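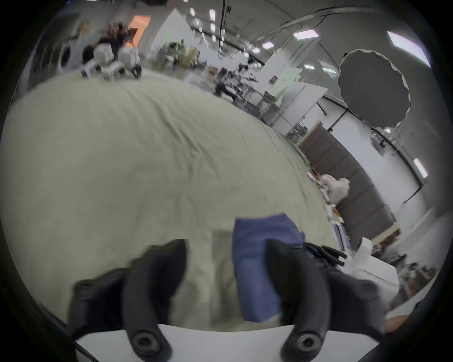
One reader wrote to us last month that folding is the only chore worth talking about, and that we had gone far too long without doing it. Fair point! So we called up the woman who runs Fusgate, the clothes-care workshop in Wavatville, and asked her to talk about shorts, jeans, shirts and everything else that ends up in a heap on a chair. She talked for well over an hour and I could have listened to another.

She got started at her aunt's laundry counter, where everything went out in square bundles tied with string. "I was slow," she said. "I was so slow that they put me on dish towels for a whole summer. By August I could do one without looking, and I was so proud I folded every towel in our house twice."

These days she keeps a notebook of what she folds, and she was happy to read from it. The count for the last season came to 3293 pieces, of which 1417 were pants and shorts. I asked why so many. "I like them!" she said. "Everyone practices on T-shirts. A T-shirt is flat, it wants to be a rectangle. Shorts have a waistband that's thicker than everything else, and two legs that go wherever they please."

Her method starts in the air. Before anything touches the table she takes the piece by the two top corners and pulls it wide, until the top edge makes a straight line. Then she waits a moment. "You let it hang. The cloth shows you where it's twisted. If one leg is dropping lower than the other, maybe that's just how it hangs, or maybe you've got hold of the wrong spot. Move your grip and look again."

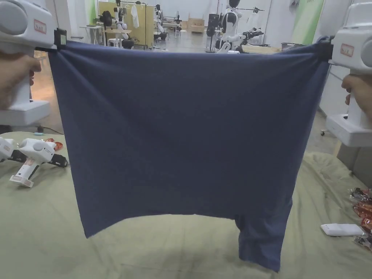
*Navy cloth pulled wide by its top corners, with the folds running down from each side.*

After that it goes down on the table, one leg over the other, and the crotch seam gets tucked in so that the side is straight. Then it's folded up from the hem. She does this in 2 moves for shorts and takes one more for long pants. I tried it on the phone with her, with a pair of my own old gym shorts, and the first try looked like a sandwich. The second was lovely – I left it on the kitchen counter all evening.

We spent a good while on the table itself, a subject on which she has strong feelings. She won't fold on bare wood or on a bed. A bed sinks, she says, and bare wood lets the cloth slide away from you. What she likes is a plain sheet or cover over a firm top, and her favorite color for it is a pale, grayish green. "Blue shows up on it, black shows up on it, white shows up on it. You can see your edges." Wrinkles in the cover don't bother her much. She smooths the part she's working on and leaves the rest alone.

And the clutter at the side? I confessed that my own folding table usually holds a phone charger, some mail and a snack. She laughed. "Mine too! Keep the middle clear and you're fine. I've folded next to my lunch plenty of times."

Her beginner sessions at Fusgate run in groups of 10, and people bring whatever they have the most trouble with. Fitted sheets come up a lot, of course, but so do hoodies, baby overalls and a certain kind of wide linen pants that she described as "like folding a jellyfish." For denim she has a tip I hadn't heard: press down with the flat of your forearm after each fold and hold it there for a slow breath. Thick cloth springs back if you hurry it.

I asked what she folds when she's tired. Pillowcases, she said right away. Four corners, one hem, and you can do a whole stack while the radio is on.

And the worst? "Socks. I don't fold socks. I put them in a drawer and I close it."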